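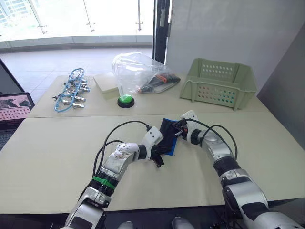
# Two arms and a rag

I have worked in the tool crib at Painemal for long enough that people under 30 ask me where things used to be. The company rents out tools to contractors, takes them back in a condition I won't describe, and sends them out again looking respectable. Making them respectable is my department. My department is me, Estela Ocampo, and since June it has also been a pair of arms on a table upstairs by the big windows.

I did not get the big windows in 19 seasons of asking. The arms got them the first morning.

The system is sold by an outfit called Plekex and the software that goes with it is called Tinar, which sounds like something you'd take for a cough. The pitch was that it would handle "returns finishing." Returns finishing is a phrase I had never heard before, and I've been doing it for most of my adult life. It means you take the thing out of the bag, unroll it, see what's missing, put back what belongs there, roll it up, and go on to the next one. We had 1,139 returns last quarter. I know because Tinar sends me an email about it, with a chart.

## What the cloth is for

A tool roll, for those with cleaner hobbies, is a piece of fabric with a row of skinny pockets. You put drill bits in the pockets and roll the whole thing up. Ours are dark with a blue edge, and when they come back they are usually wadded up like a gym sock. So the first thing the arms have to do is get one flat, and cloth is a terrible thing to hand a machine. A steel bracket stays the shape you left it in. Cloth has moods.

I watched one of these early on with my coffee. One gripper on one corner, the other gripper over on the right, and a good long think in between. I can open a roll with one hand while I'm on the phone with Derkov about a late invoice. I mentioned this to Florencia Painemal, who owns a third of the place and signed for the arms. She said, "Yes, but do you want to?"

I had an answer ready for the speed question. I did not have one for that.

## The bits

The bits are where I got interested in spite of myself. They're small and thin and they all look alike until you need a particular one. My fingers have been bad for a couple of winters now. On a cold morning I used to drop one in every roll and then get down on the floor to look for it, saying things.

The arm just holds the bit out there over the table at a slant, like a conductor who has lost his place, and then it goes looking for the pocket. When it misses it backs up and tries again. It doesn't sigh. I find that I do the sighing for it.

My job now is to set out the work, watch, and fix whatever it gets wrong. I also decide what counts as wrong, and this has turned into a bigger part of the day than I'd have guessed. Is a bit in the right pocket but sitting crooked a mistake? Tinar says no. I say a contractor is going to open that on a ladder. We settled on yes, after 5 emails and a call in which a very polite young man asked me to define "crooked."

Nobody had asked me to define anything in a long time. I went home that night and was insufferable about it.

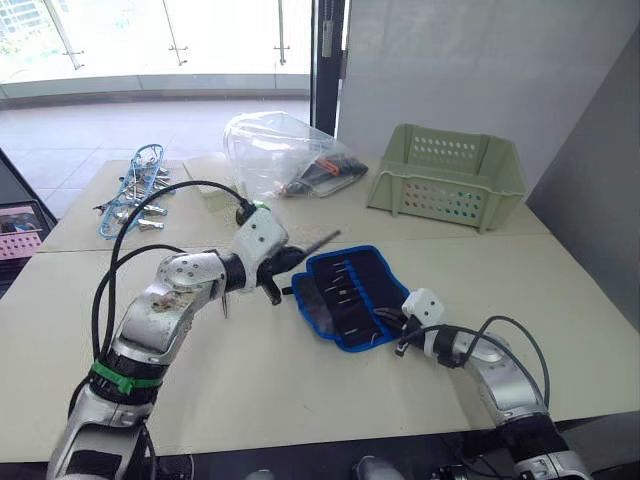 ## So who got replaced

People keep asking, so fine. On paper we were two in the crib and now we're one and a machine. The other position had been open since winter, and I would like it noted that they could find the money for arms and not for a person at the wage we were offering. Florencia says the position is "paused." I've worked here long enough to know what paused means.

I got a raise. It comes to 200 a month before taxes, and a new title with the word "operator" in it. I've also got a stool, which I had to buy myself, and then expense, and then explain.

What I miss is having somebody to talk to while my hands were busy. The rolls were dull work, but it was the kind of dull you could hold a conversation over – I learned about two divorces and one bankruptcy over that bench. You can't quite do that while you're watching something else do it. You have to look at it the whole time, like a pot of milk.

What I don't miss is the floor.

Friday we start it on socket sets. They don't fold, so I expect it'll be feeling pretty good about itself by lunch. The new rolls from Derkov are late again, and that call is still mine.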